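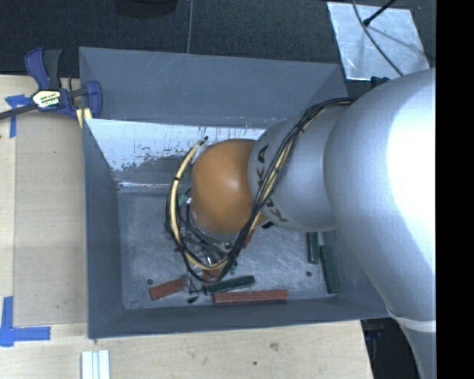
What does a bin picking cell cost once it's on the floor and running?

More than the arm, usually a lot more, and the part that catches small shops out is everything bolted, taped, cabled and plugged in around it.

Grarley, a Tuesday, raining. Kulaten's shop is behind the tile place, roller door half up, forklift parked where visitors are meant to park. They make and pack kits for playground builders. Brackets, spacers, blocks, caps. Parts come in jumbled and go out sorted, and for years the sorting was people standing at benches.

Mihret Ambaye runs the numbers there. She has the first quote in a plastic sleeve. One page. Arm, controller, gripper, delivery. She liked that page, she says, because it fit the money they had.

"Then I asked what it would pick out of," she says. "And there was no line for that."

So she started a spreadsheet. It has 46 lines now. The arm is line one.

The stuff under the arm

Start with the bin. Sounds silly, it's a bin. But the walls matter. Tall sides mean the gripper has to come down steep, and the wrist needs room, and a part lying hard against the wall may not be reachable at all. Kidus Tekleab, who does the floor setup at Kulaten, went through several before he stopped buying and started borrowing. His advice: get the bins you already use, take them to the integrator, make them pick from those. Not from theirs.

Shiny floors in a bin are trouble as well. Glare. Cameras don't like it and neither do people setting up cameras. Matte liner, cheap, put it in the budget anyway.

Then the table. Kulaten's trial ran on a timber top with the bin clamped at a corner and tape down to mark where things go. Fine for a trial. Not a thing you'd run two shifts on. The steel base came in at more than Mihret had set aside and the anchoring was seperate again, with concrete drilling billed by the hole.

Cables. Ask about cables! Hoses and wires running outside the arm get bent all day. They snag, they rub, the loop at the wrist swings around when the arm turns over. Dress packs are a real line item and so are spares. Kidus keeps a spare set on the shelf, plus ties. "You budget for the arm to last and then you're down for a lead," he says. Down for a day, in their case, waiting on a courier.

Grippers, plural

One gripper was quoted. They own three now. Thin fingers for getting between parts that lie close together, wider ones for the caps, and a suction head that Mihret calls the expensive ornament. She'd hold back money for fingers especially. They wear, the tips get bent, and somebody always has a new part that the old ones won't fit.

Eyerusalem Lencho sells and installs cells for Gashaw, a small integrator that did the Kulaten job. She doesn't argue with any of this. Quotes are short because buyers compare the bottom line, she says, and whoever lists everything looks dear. Gashaw tried sending the full list first. Lost work over it. Now she sends the short page and the long one together and asks the buyer to sign both.

What should be on the long one? She rattled it off in the ute with the engine going, so this is from my notes and not tidy. Guarding or scanners. Risk assessment, a proper one, written. Power and air to the spot, not just to the building. Camera, mount, lighting. Pick software and whether it's a yearly fee. Training for two people, never one. Freight in, freight out if it goes back. Floor space. Time, meaning the hours your own staff spend on it and not on orders.

That last one was the big one at Kulaten. They put in 452 hours of their own labour before the cell went on the roster. Mihret tracked it. None of it was in anybody's quote.

Trials, and what to ask for

Pay for a trial if you have to. Send your parts, the ugly ones too, the ones with flash on the edges. Simple rectangular blocks in a couple of colours are a fair place to begin and every integrator has some. Good for checking reach and grip. But then your own stuff, dumped in, not placed. Ask to see the bin taken right down. The last few parts are the hard ones, lying flat, up against the front wall, and a demo that stops at half full hasn't told you much.

Wondimu Kahsay buys equipment for a fittings warehouse across town and sat in on two trials before he said no to both. Not a robot hater. He just worked out that his mix changes too often. He's renting packing benches with lifts instead and will look again next year. He did keep the test sheet he wrote, 13 questions, and he hands it around. First one on it is who do I phone at six in the morning.

Quoting tools

There's software for this now of course. Esteo is the one both Mihret and Wondimu tried. You put in part weights, bin size, shift hours, and out comes a budget range. Useful for a first look. Neither of them would sign off on it alone. It left the floor work at zero for Mihret, and zero is a number people beleive if it's in a table.

Lease or buy

Kulaten leased the arm and bought the rest. Gadisa Alemayehu, who owns the place, wanted to own the lot, then saw the deposit. The lease runs with a buyout at the end. Read the buyout. Theirs excludes the gripper (fair, they own it) and the controller licence (less fair, they hadn't noticed).

He put 19 per cent on top of the final total for surprises. It's nearly gone. Went on the base, the anchoring, a second camera mount, the courier.

Would he do it again? He was on the phone to a customer when I asked, held up a finger, finished the call. Yes, he said, but he'd start with the bin and the table and get those priced first. Then he went to move the forklift so I could get out.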